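Carnegie Table Kit – Set-up Guide
Section 2: Papering and Taping the Tabletop
By the Tavell guides desk, 10 Sep 2022

Before you start, clear the table and give it a good wipe. Crumbs love to hide under paper, and you'll feel every one of them once the sheet is down. Take your time with this section – a grid laid slowly will serve you a good long while, and there is no prize for finishing before lunch.

1. Unroll the brown paper, curl side down, and leave it to relax for 25 minutes.
2. Smooth it from the middle outward with the flat of your hand. A few faint creases are fine and won't trouble you later.
3. Run your first strip of blue tape straight down the middle, from the far edge to the near one.
4. Add the remaining long strips on either side, then lay the cross strips over them, pressing gently as you go.
5. Set out your plate, and any other small pieces, to get a feel for the size of the squares.

Blue tape on brown paper, with the lavender plate out:

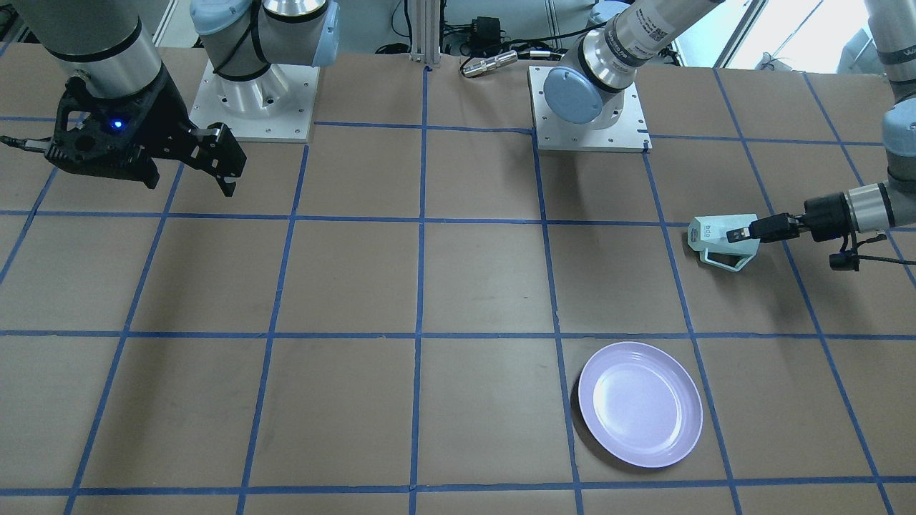
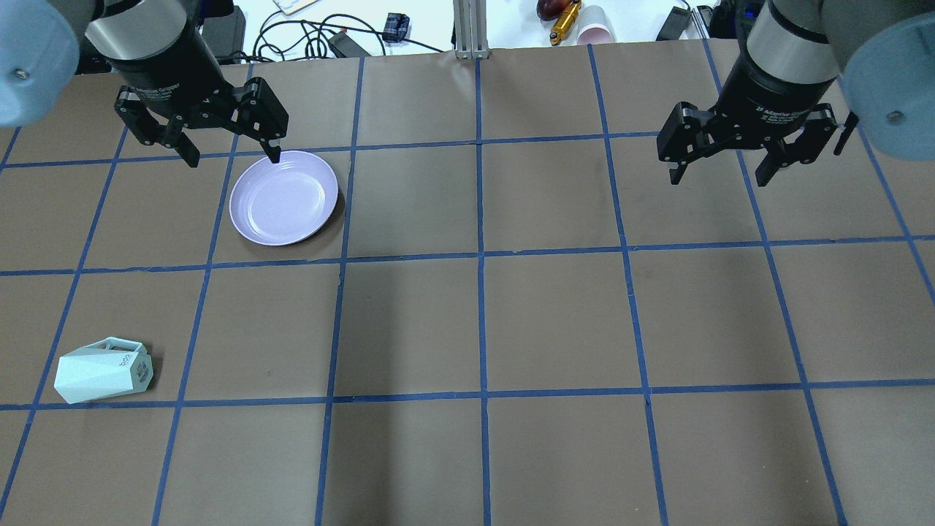
Can I wipe the paper clean if it gets smudged?

A dry, soft cloth will lift most light marks, but please keep water away from it. Damp paper puckers, and the tape along that patch will begin to let go. If a smudge really bothers you, it's kinder to your nerves to replace the sheet.

Note: We changed the tape in June. If you still have an older roll, finish it before opening the new one, as the two blues don't quite match.

Caution: Never trim tape on the table with a knife. Tear it or snip it with scissors before you lay it down.

6. Store leftover paper upright in its tube, away from sunny windows.

Vullari Home Goods – Unbridge Office, Suite 178 | © 2022 Vullari | Back to top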